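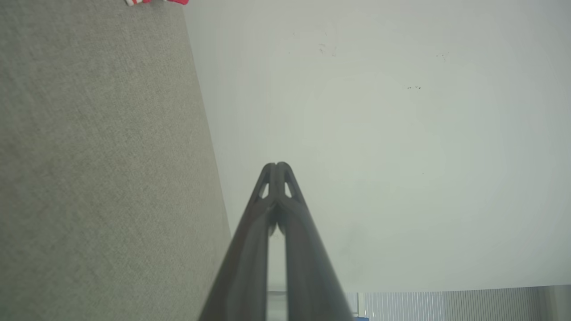 1/ Robot open day at Rarus

Okay so I went to the open day at Rarus and I have to get this down before I forget half of it. Two floors of an old office building out past the rail yards, grey carpet all through, free coffee, lineup out the door. I only went for the coffee. Stayed till they started stacking chairs!

2/ The bit everyone wanted was the laundry demo. Two arms, clothes on the carpet, and the whole crowd going dead quiet like it was a penalty shootout. They're calling the project Jollell and I still don't know how you're meant to say it (I heard it three different ways, one of them from the bloke wearing the T-shirt).

3/ Hipólito Urrutia was running the talk and he was great, very dry. Someone's kid asked why it doesn't just fold the thing and he said clothes are the worst objects in the world, a box stays a box but a jumper is a new shape every time you touch it. I've been thinking about that at my own clothesline ever since.

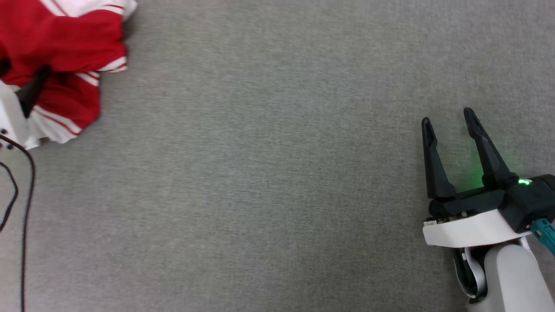 One gripper on the red top, the other one open and waiting.

4/ Look at the green light on that one, I was weirdly taken with it. Also the teal cable. Whoever picked that colour, good on you.

5/ I asked about the little cameras down at the wrist and got a proper answer, which was nice of them. You see the two fingers coming up the middle and whatever's past them, so a fair bit of the time it's wall. My favourite view of the day, no idea why.
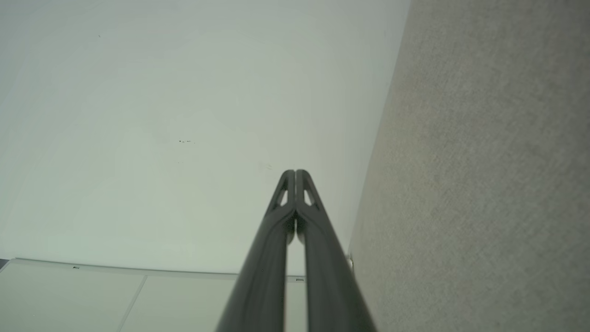
2 min read

6/ Those fingers have little slots near the tips, see? I forgot to ask what they're for and it's bugging me, so if anyone here knows, please reply.

7/ Hernent had a table in the foyer too but the lineup was over an hour by then and my feet had given up. Next one's in October, over at Fuentealba, and I've already put my name down plus my sister's (she doesn't know yet). Bring a jacket, the air con was fierce.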